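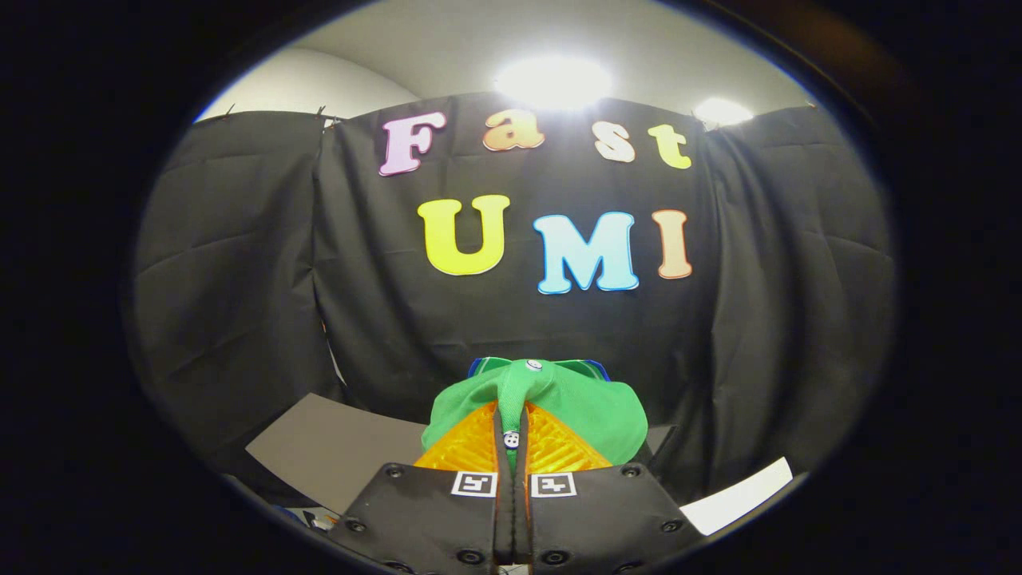 The green cap from the Skurngate set, between the fingers

Skurngate Soft Goods Set
Sold by Brustby
Item 724
In stock, ships Friday

Hi, Apinya Intarasuk here! I put this set together because I was tired of teaching grippers to pick up blocks. Blocks are fine. I've recorded more blocks than I want to think about, and I have a drawer full of them if you need any. But a policy that has only ever seen hard square things gets very confused the first time you hand it a hat, and most of the stuff people want moved around a house is some kind of cloth.

So this is a box of cloth things for collecting demonstrations with a hand-held gripper. You get 9 pieces:

Baseball cap, bright green
Dish towel, waffle weave
Dish towel, flat weave
Canvas pouch with a zipper
Knit beanie
Oven mitt
Drawstring bag
Bath mitt
Pair of socks (joined with a stitch so they stay a pair, cut it if you like)

The cap gets the top of the page since it's the one everybody asks about. It's a plain panel cap in a really loud green, with royal blue trim, a little gray button on the crown and a gray snap down by the strap. I love that cap. It has a stiff part and a floppy part, so where you pinch it changes everything about what happens next. Grab the brim and it behaves like a board. Grab the crown and it folds in on itself and you've got a different object from the one you were reaching for! My model learned more from that than from any towel.

Color was a big deal for me when I was choosing. A lot of grippers have black fingers, a lot of people work in front of dark cloth, and a navy hat just vanishes. The green stands out against both. It also keeps clear of the orange and amber pads that are so common now, so if you do any masking afterward you won't be fighting over which pixels are finger and which are hat (I spent most of a November on that with an old rust-colored cap, never again).

How I use the set

I record in short runs, one piece at a time, and I move the piece between takes instead of setting it back in the same spot. Crown up, crown down, on its side, brim toward me, brim away. I toss it sometimes. Tossing gives you poses you would never think to set up by hand. With the cap I have 1172 takes at the moment, and I threw out the early ones where I was being much too careful and every approach came in from the same side.

Check your markers before a long run. If your fingers carry the square black-and-white kind, the brim is wide enough to cover one when you come in at an angle, and you may not notice until you play it back. I try to grip lower on the crown, with the brim out past the fingers, and then look at a few takes right away while I still remember what I did.

Keep the approach slow at the end. Cloth moves when the pads brush it, and if you close fast the cap slides along the table and your nice clean reach turns into a chase. Chases are useful too! I keep mine in a separate folder and mix some in later.

If you're using a very wide lens, hold the cap up closer than feels natural now and then. The cap fills a lot of the view once it's between the fingers and the model should get used to that.

The prompt cards

There's a stack of cards in the box with one short instruction on each, like "hang the beanie on the hook" or "put the pouch in the bag." They're written the way a person would say them at home. I shuffle them and draw one before each take, so I'm not deciding what to do and doing it at the same time. A few are blank for your own. The text is also in a plain file in case you want to attach the wording to your episodes as labels.

Which version do I want?

Skurngate Standard is the box as listed above.

Skurngate Hurnum has the same pieces plus a second cap in the same green. I added this after people told me they were running two stations and mailing one hat back and forth. Same cap, same trim, same snap. Get this one if you plan to train on one cap and test on a fresh one that hasn't been squashed a thousand times, it makes more difference than you'd expect.

The Karabulut refill is just the towels, socks and bath mitt, for when yours get sad.

Care

Machine wash cold, everything but the cap and the oven mitt. Wipe the cap with a damp cloth and let it dry over a bowl. The crown softens with handling and I don't try to fix it. I just write down the date I started a new one, so I know which takes go with which hat.

Lint is the other thing. The flat weave towel sheds for its first couple of washes and ridged soft pads collect it, so wash it before you record or you'll be picking fuzz out of the pads with tweezers.

Good to know before you order

No gripper, camera or software is included, this is only the box of cloth and cards. Everything was picked for a two-finger gripper with soft pads. If you have bare hard fingers the socks and the pouch are okay, but the cap can slip when you lift by the crown. A jaw that opens at least 8 cm will be happiest with the oven mitt.

Returns are fine if the pieces are unwashed and the cards are all there. If a snap or a zipper arrives broken, send me a picture and I'll mail a new piece, you don't have to send the bad one back.

Questions go to the form on the Brustby contact page, put Skurngate in the subject line so it lands with me. And if you've got a cloth thing at home that your gripper just can't handle, tell me what it is! I'm picking pieces for the next box now and so far the front-runner is a fitted sheet, pillowcase size, which scares me a little.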